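1/ I moved to a new country with two suitcases, and for one year I bought almost all my clothes second hand. Some people asked me how I do it, so I write it in a few posts.

2/ First, learn the days. The Dudwood shop on my street puts out new racks in the morning, and at 4 in the afternoon the good coats are already gone. I was slow to understand this. I thought they simply had no coats.

3/ Sizes are a big confusion when you come from Europe. The label says one thing and the sleeve says another. I stopped reading labels and I carry a measuring tape. My best trousers measure 41 inches from waist to hem, so this is the number I look for.

4/ Smell the armpits. I am sorry, but it is necessary. Vinegar in the wash helps with old perfume. With mothballs I had no success, and I gave that sweater to the garden scarecrow.

5/ Check the zipper two times, up and down. A new zipper at Kubíček, the tailor near the station, costs more than the jacket did. Buttons you can do yourself in one evening with tea.

6/ Wool: look at it against the window. Small holes that you cannot see on the rack become very clear. If there is one hole, I search for its brothers.

7/ Selling by weight is my favorite. At Cleverard you pay for the bag, and everything is mixed together, so you must have patience and strong elbows. My smallest purchase there was 600 grams: one linen shirt and a scarf.

8/ In a mixed pile I look for color first and fabric second. Pink camouflage is never hard to find. 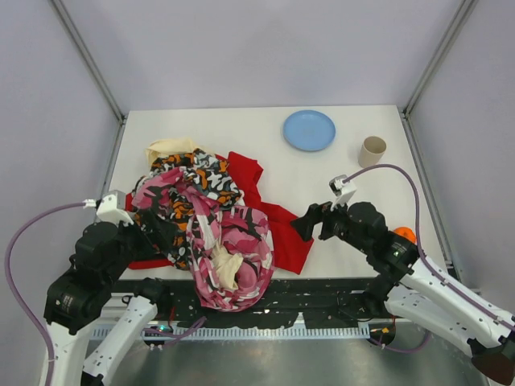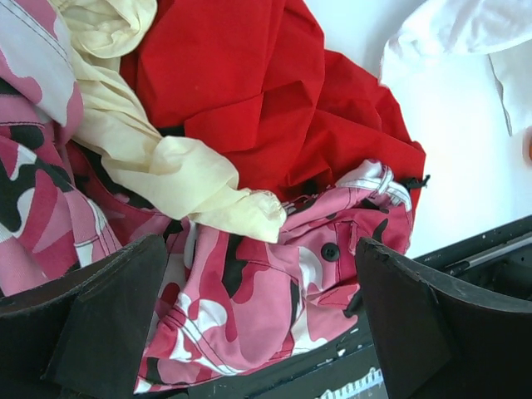 9/ Wash everything before it goes in the closet, also the things that look clean. I use a cool program and a long line on the balcony. In September they still dry in one afternoon.

10/ My total for the year was 51 pieces, and I passed 4 of them on to a neighbor. The winter boots I bought new, at Letard, and I do not regret it. For shoes I am still a coward. If you know a good way to check used boots, please write it under this post.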